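그릇을 물려받는 일에 대하여

부모의 살림을 정리해 본 사람은 안다. 가구는 의외로 빨리 끝난다. 장롱과 침대는 가져갈 사람이 있거나 없거나 둘 중 하나이고, 없으면 구청에서 스티커를 사다 붙이면 된다. 시간이 걸리는 쪽은 부엌이다. 우리 집은 부엌에만 17일이 걸렸다. 형제가 퇴근하고 모여 두세 시간씩 싱크대 앞에 앉아 있었는데, 그 시간의 대부분은 그릇을 들고 망설이는 데 쓰였다.

나는 그 뒤로 생각이 조금 바뀌었다. 요즘은 살아 있을 때 미리 버리라는 조언이 흔하다. 자식에게 짐을 남기지 말라는 것이다. 취지에는 동의한다. 그런데 그릇만큼은 미리 버리는 것보다 계속 쓰는 편이 낫다고 본다. 문제가 되는 그릇은 대개 쓰지 않고 모셔 둔 그릇이기 때문이다.

어머니의 찬장에는 Duvis라는 상표가 찍힌 홈세트가 있었다. 접시, 찬기, 찻잔, 수프 그릇까지 갖춘 것으로, 상자에 신문지째 들어 있었다. 어머니는 귀한 손님이 오면 쓰겠다고 했다. 내 기억에 그 세트가 상에 오른 것은 2번이다. 한 번은 형의 상견례였고 한 번은 내가 취직했을 때였다. 결국 아무도 가져가지 않았다. 형수는 식기세척기에 들어가지 않는 금테 접시를 곤란해했고, 나는 혼자 사는 집에 수프 그릇 여섯 개를 둘 자리가 없었다.

반면에 서로 가져가겠다고 한 것은 김치를 버무리던 큰 양푼과 늘 물이 빠지지 않던 수저통이었다. 양푼은 바닥이 우그러져 바로 놓으면 흔들렸다. 돈으로 치면 고물값이다. 그래도 형과 나는 그것을 두고 꽤 오래 이야기했고, 형이 가져가는 대신 김장철에는 내가 빌려 쓰기로 했다.

여기서 물건의 가치는 마음에 달렸다는 식의 결론을 내리려는 것은 아니다. 내가 말하고 싶은 것은 더 실용적인 문제다. 우리는 그릇을 고를 때 세트로 고르고, 비싼 쪽을 아끼고, 싼 쪽을 막 쓴다. 그렇게 삼십 년을 살면 가장 비싼 그릇에는 아무 기억이 없고, 가장 싼 그릇에만 생활이 남는다. 돈을 쓰는 방식으로 보면 이상한 일이다. 매일 쓰는 것에 돈을 들이고 일 년에 한 번 쓰는 것은 빌리거나 대충 때우는 편이 맞다.

동네에 Grekmont라는 그릇 가게가 있다. 재고 그릇을 낱개로 파는 곳인데, 나는 여기서 밥그릇을 하나, 국그릇을 하나 샀다. 짝이 맞지 않는다. 밥그릇은 Bamo에서 나온 것이고 국그릇은 바닥에 Buenaventura라고만 적혀 있다. 처음에는 상을 차릴 때마다 어색했는데 몇 주 지나니 신경이 쓰이지 않았다. 짝이 맞아야 한다는 생각은 손님의 눈을 의식한 것이고, 손님은 일 년에 몇 번 오지 않는다.

반론도 있다. 좋은 그릇을 따로 두는 것은 손님을 대접하는 마음이며, 그런 격식까지 없애면 집이 삭막해진다는 것이다. 이모가 그렇게 말했다. 일리가 있다고 생각한다. 다만 격식을 지키는 데 필요한 것이 꼭 별도의 그릇인지는 의문이다. 평소 쓰는 그릇이 괜찮은 것이면 손님에게도 그대로 내면 된다. 이모 댁에서 가장 편했던 식사도 이모부가 늘 쓰던 대접에 국수를 말아 준 날이었다.

깨질까 봐 못 쓴다는 말도 자주 듣는다. 그릇은 깨진다. 나도 올해 5월에 접시를 하나 깼다. 세트였다면 한 장이 비어 신경이 쓰였을 것이다. 낱개로 산 것이라 다른 것을 하나 사고 끝났다. 깨지는 것을 걱정해서 쓰지 않으면 그 그릇은 보관 비용만 드는 물건이 된다. 찬장 한 칸도 집값에 들어 있다.

크기도 따져 볼 문제다. 큰 그릇과 작은 그릇이 하나씩 있으면 혼자 사는 집의 끼니는 거의 해결된다. 큰 것에는 나물을 무치거나 국수를 비비고, 작은 것에는 덜어 먹는다. 같은 크기를 여섯 개씩 갖추는 것은 식구가 여섯이던 시절의 습관이다.
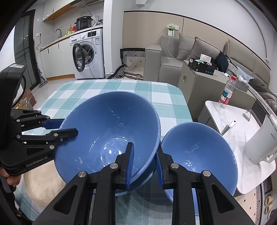 무엇을 남길 것인가

정리하는 동안 형이 목록을 만들었다. 부엌에서 나온 물건이 수저와 뚜껑까지 합쳐 802점이었다. 그중 우리가 나눠 가진 것은 한 상자를 조금 넘겼다. 나머지는 재활용 가게와 종량제 봉투로 갔다. 목록을 보면서 형은 자기 집 찬장도 열어 봐야겠다고 했고, 그 주말에 정말로 찻잔 세트를 꺼내 믹스커피를 타 마셨다고 한다.

나는 이 정도가 적당한 대응이라고 생각한다. 다 버리고 접시 두 장으로 사는 생활을 권하고 싶지는 않다. 그것은 그것대로 품이 드는 일이고, 버린 뒤에 다시 사는 사람도 여럿 보았다. 찬장 맨 위 칸에 있는 것을 맨 아래 칸으로 내려놓으면 된다. 손이 닿으면 쓰게 되고, 써 보면 그 그릇이 우리 집에 맞는지 알 수 있다. 무거워서 설거지가 싫어지는 그릇이라면 그때 내보내도 늦지 않다.

자식에게 물려줄 생각으로 아끼는 분들께는 한 가지를 권하고 싶다. 지금 물어보시라. 가져갈 것인지, 가져간다면 언제인지. 어머니는 우리에게 묻지 않았고 우리도 필요 없다는 말을 하지 못했다. 그 세트는 재활용 가게에 상자째 넘겼다. 주인이 신문지를 펴 보고 금이 간 데가 하나도 없다고 했다.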